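Why does wool keep you warm?

I used to think my woolly jumper made heat, like a tiny radiator. It doesn't! You're the radiator. Your body makes warmth all day long, and the jumper's job is to stop it wandering off.

The secret is air. Wool fibres are curly, so they leave lots of little gaps, and air gets stuck in them. Trapped air is very slow at letting heat through. Fluffy slippers work like this too (my favourite thing in January).

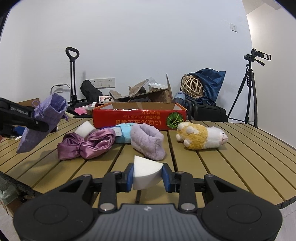
One reader wrote in to ask whether two thin jumpers are warmer than one thick one. Often, yes, because you get an extra layer of air in between.

Want to test it? Ask a grown-up to fill 2 mugs with warm water. Wrap one in a woolly scarf and leave the other bare. Wait 20 minutes, then feel the water with a finger. Which one is warmer?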